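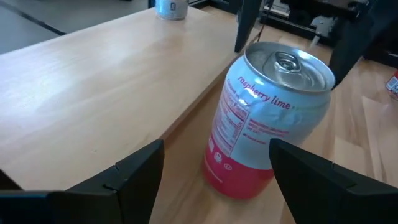
4.2 What people call a drink when they have put it down

We had gone to Wernach expecting to write mostly about sweetness, and readers who have come with us through the earlier sections will know how much of our time went into preparing for that. The talk in the shops and kitchens kept drifting somewhere else. People wanted to tell us what they called their drinks, and how the names had come about, and why a sister or a neighbour had got the name wrong for years (there was a good deal of laughter on the recordings at this point). It seemed a pity to leave all of that in a drawer, so this section sets out what we found in the shopping diaries and the kitchen conversations that followed.

The diaries gave us 540 mentions of a soft drink of any kind. Of these, 311 were mentions of flavoured fizzy water, and it is those we deal with here. In 172 of the 311 the writer used a flavour and no brand at all: "two lime", "the peach ones", "raspberry for Mam". A further 64 gave a brand with no flavour. The remainder gave both, gave neither, or were written in a way that the two of us who did the coding could not agree on, even after a long afternoon and a pot of tea.

Brands with short, round names did better than we had guessed. Olari and Fluvon were both spelled in several ways, which we take as a sign that people were writing down a word they had heard said aloud in the house. Fluvon in particular turned up as "Flovan" and "Fluven", and once as "the F water". We have kept every spelling as it was written. Where a brand name was used for any fizzy water whatever, much as one might say "hoover", we counted it as a brand mention, though we did hesitate over that and would quite understand a reader who preferred to do otherwise.

Mixed flavours are where things become really interesting, at least to us. A drink with two fruits in its name gives the speaker a choice: say both, say the first, say the second, or fall back on the colour. Printed names put the fruits in a fixed order, and a picture on the same can is free to give them quite different weights. A small berry can sit in the middle of a large slice of citrus, as in Figure 3, so that the fruit named first and the fruit drawn largest are two different fruits. Somebody reading and somebody glancing may well go home with different words for the same purchase.

Figure 3. A two-fruit design: a red raspberry drawn inside a lime-green circle resembling a slice of lime, with "spindrift" lettered above.

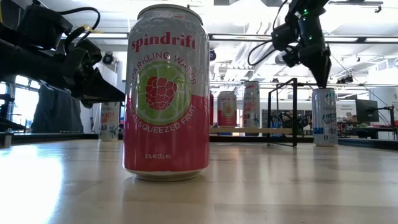 Katia Marino told us that in her house the second fruit had simply dropped off. They had begun by saying the whole name, she said, and then her youngest could not manage it, and by December everyone down to the lodger was asking for "a rasp" and would have felt rather silly asking for anything longer. She added that when her mother came to stay the full name came back for a week, out of politeness, and went again with the suitcase.

We heard versions of this story in many homes, and it fits what others have written about pet names and the short forms used for buses and television programmes. A name wears down where it is used most. What we had not expected was how often the worn-down form belonged to one household only. Hefin Mostyn and his brother, who live at opposite ends of the same street, used "pink" for two different drinks, and had each been sent to Pumphrey for the wrong one on the other's behalf. Neither had thought to change the word. Each felt, quite warmly, that his was the proper one.

Colour words deserve a little more room than we can give them. They were common in speech and rare in the diaries, and Boris Dimitriou suggested to us that a written list feels like a thing that might be checked, so people tidy themselves up for it. We think he is probably right. It would help to explain why a person could write "raspberry" at the kitchen table in the morning and then call out for "a red one" from the garden at four o'clock.

The shelf plays its part too. When cans stand in staggered rows, those behind show only part of their fronts, and a shopper looking for a name has to make do with whatever bit of lettering or colour is peeping through the gap. Several people described finding their usual drink by its lower half alone. Others said they looked for the place it had been last time, and were put out for days if the shop moved things about.

Figure 4. Seven drinks cans standing in two staggered rows on a light wooden board.
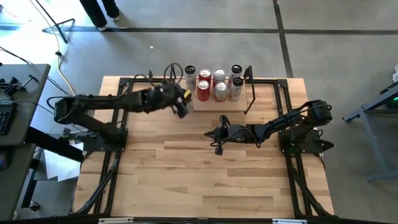 4.3 Asking for a drink on someone else's behalf

Matters change again when the person buying is not the person drinking. Marisol Whitfield, whose diary is the longest we have, buys for her own family and for Eleri Dafis next door, and she keeps the two sets of names apart with great care. Her own list says "lime". The list for next door gives the brand, the flavour and the number of cans in full, copied from a note pushed through the letterbox, and where the note is hard to read she has gone round to ask. We found the same pattern in most of the diaries kept by people who shopped for a neighbour: the household word stays in the household, and the printed name is brought out for company.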